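4.2 Moving the arms along the rails

Caution: Switch off both arms before loosening a base plate. Support the forearm with one hand, as it may drop.

1. Loosen the screws on the silver base plate. Leave them in the plate.
2. Slide the base along its pair of rails until its front edge is 200 mm from the near end.
3. Tighten the screws in a cross pattern.
4. Repeat for the other arm.
5. Lay the cable bundle toward the near edge of the bench. Keep it off the rails.
6. Check that the cable loop at each wrist can turn freely.
7. Power up and run homing. If error 67 shows, go back to step 5.

Note: The Jaslow shelf stays in place during this job. If it has been moved, do section 4.3 first.

Record the new base positions in the cell log.
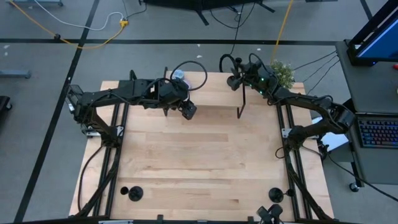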